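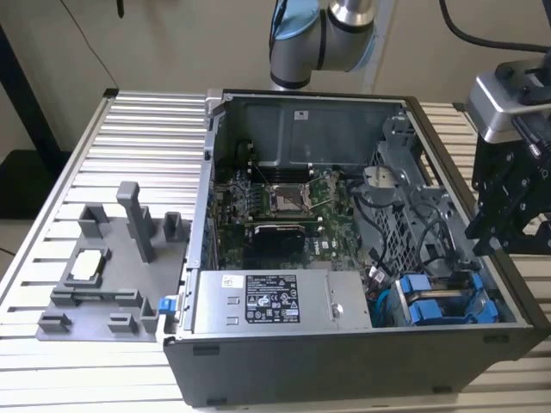 측면 패널을 연 데스크톱 컴퓨터와 로봇 작업 셀. 왼쪽 고정 플레이트에 CPU가 놓여 있다.

벤디츠(Venditz), PC 분해·부품 교체용 로봇 셀 ‘프롤리츠’ 국내 공급 개시

산업 자동화 기업 벤디츠는 9월 19일(목) 데스크톱 컴퓨터의 분해와 부품 교체 공정을 대상으로 하는 로봇 작업 셀 ‘프롤리츠(Prolitz)’의 국내 공급을 시작한다고 밝혔다. 공급 대상은 기업용 PC 재정비 사업자, 전산 장비 임대업체, 공공기관 불용 전산물품 처리 사업자이며, 교육기관에는 별도의 실습용 구성이 제공된다.

프롤리츠는 협동로봇과 다관절 핑거 그리퍼, 알루미늄 작업대, 부품 고정 플레이트, 제어 소프트웨어로 구성된다. 작업자가 측면 패널을 분리한 본체를 작업대에 눕혀 놓으면, 시스템은 본체의 위치를 확인한 뒤 등록된 작업 순서에 따라 부품 취급 공정을 수행한다. 현재 지원하는 공정은 CPU의 탈거와 장착, 메모리 모듈 교체, 저장장치 케이블 분리, 드라이브 브래킷 탈거이다.

벤디츠 측은 이 가운데 CPU 취급 공정을 이번 제품의 핵심 기능으로 제시하였다. CPU 소켓은 고정 레버와 금속 브래킷을 정해진 순서로 조작해야 하고, 부품을 수직으로 들어 올리지 않으면 접점이 손상될 우려가 있어 그동안 재정비 현장에서 숙련 인력에 의존해 온 공정이다. 프롤리츠는 손목부의 힘 감지값을 기준으로 하강 속도를 조정하며, 설정값을 초과하는 저항이 감지되면 동작을 중지하고 작업자에게 확인을 요청한다.

탈거한 부품을 임시로 두는 고정 플레이트는 3D 프린팅 방식으로 제작된다. CPU를 놓는 오목한 자리와 소형 부품용 홀더, 클립이 한 장의 플레이트에 배치되어 있으며, 취급 기종이 바뀌면 플레이트만 교체하면 된다. 기본 구성에 포함되지 않은 형상은 고객이 제공된 설계 파일을 수정하여 직접 출력하거나 벤디츠에 제작을 의뢰할 수 있다. 플레이트 교체 후에는 기준점 등록 절차를 다시 수행해야 한다.

제어 소프트웨어 ‘루흐티(Ruchti)’에는 출시 시점 기준 363개 본체 기종의 내부 배치 정보가 등록되어 있다. 미등록 기종은 작업자가 그리퍼를 직접 이끌어 주요 위치를 지정하는 방식으로 추가할 수 있으며, 이렇게 등록된 정보는 동일 사업장 내의 다른 셀과 공유된다. 작업 이력은 본체의 관리번호별로 저장되어 자산 처리 증빙 자료로 출력할 수 있다. 루흐티의 화면과 사용 설명서는 한국어로 제공된다.

벤디츠는 국내 공급에 앞서 자사 시험실에서 중고 데스크톱 본체 200대를 대상으로 사전 검증을 실시하였다. 회사가 공개한 시험 요약에 따르면 작업자의 개입 없이 CPU 탈거부터 재장착까지 완료된 본체는 123대였다. 개입이 필요했던 본체에서는 내부 케이블이 그리퍼의 접근 경로를 가로막은 경우가 가장 많았고, 냉각 장치에 굳은 열전도 물질이 남아 작업이 중단된 사례도 보고되었다. 벤디츠는 케이블을 우회하거나 한쪽으로 밀어 두는 동작을 후속 소프트웨어 갱신에 반영할 계획이라고 설명하였다. 해당 시험은 제조사가 자체적으로 수행한 것으로, 외부 기관의 검증은 아직 이루어지지 않았다.

적용 범위에는 일부 제한이 있다. 노트북 컴퓨터와 일체형 PC는 지원 대상에서 제외되며, 수랭식 냉각 장치가 장착된 본체는 작업자가 해당 장치를 먼저 분리하여야 한다. 전원공급장치의 탈거 및 내부 작업 역시 지원하지 않는다. 본체 투입 전에는 전원 케이블 분리와 잔류 전하 방전 절차를 반드시 완료하여야 하며, 작업대는 접지된 상태로 사용하여야 한다.

제품은 표준형과 교육형 두 가지로 공급된다. 표준형에는 로봇과 그리퍼, 작업대, 고정 플레이트 2종, 루흐티 사용권이 포함된다. 교육형은 동작 속도의 상한을 낮추고 실습 교안과 교육용 계정을 추가한 구성이다. 두 제품 모두 구매와 임대가 가능하며, 가격은 설치 환경과 계약 기간에 따라 개별 견적으로 안내된다. 설치 전에는 현장 실사를 통해 작업 공간과 전원 설비, 작업자 동선을 확인하고, 협동 작업에 필요한 위험성 평가 자료를 고객에게 제공한다.

국내 설치와 유지보수는 협력사 드룰로(Drulow)가 담당한다. 드룰로는 설치 사업장을 대상으로 운영자 교육을 실시하고, 그리퍼 핑거와 케이블 등 소모성 부품의 재고를 국내에 보유할 예정이다. 운영자 교육은 셀 기동과 정지, 기종 등록, 플레이트 교체, 이상 정지 시 복구 절차로 구성되며, 교육을 이수한 인원에게는 루흐티의 관리자 권한이 부여된다. 무상 보증의 세부 조건은 공급 계약서에 명시된다.

초도 물량은 44대로, 도입 신청은 벤디츠 국내 영업 창구와 드룰로를 통해 접수한다. 신청 사업자는 월평균 처리 대수와 주요 취급 기종 목록을 함께 제출하여야 하며, 벤디츠는 이를 토대로 기종별 적용 가능 여부를 사전에 회신한다. 첫 설치는 오는 12월에 시작된다. 도입을 검토하는 사업자는 설치 신청에 앞서 보유 본체를 드룰로 시연장에 반입하여 적용 시험을 의뢰할 수 있으며, 시험 결과는 서면으로 제공된다.

문의: 벤디츠 국내 영업 창구, 드룰로 기술지원 부서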